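From My Kitchen Table: The Condiment Drawer Has to Go
22 March 2018

I opened the second drawer down last Saturday to find a rubber band and could not get it closed again. Those of you who have been reading since January know which drawer I mean. It's the one where every little packet from every takeout bag goes to live, and it has been getting fuller since we moved in. So I pulled the whole thing out, carried it over to the table and tipped it upside down.

What a pile! Ketchup, mustard, soy sauce, duck sauce, salt and pepper in those tiny paper sleeves, a few honeys that had gone hard, and one tartar sauce I don't remember asking for. I like to write numbers down (you know this about me), so I sorted and counted before I threw anything out. The total was 224. Ketchup alone came to 40, and we are two people who eat fries maybe twice a month.

I blame the Skodulley drive-through, mostly. They put a fistful in the bag before you've even got your wallet away, and I feel funny handing them back through the window. Tokgöz, where we get our kebabs, is much more sensible about it and asks first, and then gives you a little tub of their own garlic sauce that never makes it as far as the drawer.

The sorting took most of the afternoon. I used dinner plates, one for each kind, and anything puffy, sticky or faded went straight in the trash without a discussion. If there was a date on it I went by the date. A lot of packets don't have one, so for those I went by whether I could remember the meal it came from, and if I couldn't, out it went. I'm sure there is a better system and I'm sure one of you will write in with it!
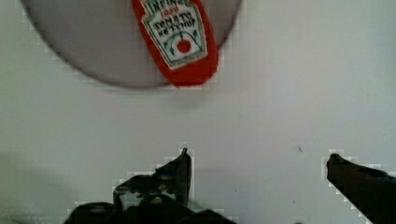

Once the keepers were picked out, I had to decide where they should live, because putting them back in the same drawer seemed like asking for trouble. I tried a coffee mug first. Too deep, and you end up digging for the one you want. Then I tried an old muffin tin, which was wonderful for about an hour, until I saw how much shelf it ate up. What I've settled on is a shallow box that used to hold tea bags, the kind with dividers already in it. Ketchup gets two sections, mustard gets one, soy sauce gets one, and the last one is for salt and pepper. When a section is full, that's it, no more of that kind comes into the house until we use some up.

And we are using them up. Packets go in the lunch bags now. I squeezed a whole row of ketchups into a meatloaf on Sunday night and it tasted exactly the way meatloaf should. Soy sauce packets are good for fried rice, and mustard goes in salad dressing with oil and vinegar and a bit of that hard honey - stand the packet in a cup of warm water and it softens right up. The one thing I wouldn't bother with is emptying packets into a big bottle to top it off. I tried it years ago. It takes forever, you get it all over your sleeves, and then you've mixed old with new and have no idea what you've got.

A word about cleaning the drawer itself, as several of you asked last time about sticky bottoms. Mine had a brown patch in the back corner that I think was soy sauce. Dish soap and hot water did nothing. A paste of baking soda left on while I had my coffee took off most of it, and a plastic scraper from Gralow Hardware got the rest. I lined it afterward with a leftover piece of shelf paper, the blue check from the pantry, and it now holds dish towels and nothing else. It closes with one finger.

Next on my list is the cabinet over the fridge, where I know for a fact there is a fondue set and possibly two. I've also been told I should do something about the spices. We'll see.

Before I forget, the swap table at the Urnari Street hall is open again on the first Saturday of the month, and they'll take clean jars, lids that match, and kitchen things in working order. No opened food, please, and no packets (I asked). If you have a spare tea box with dividers, bring it along and look for me. I could use a second one for the batteries.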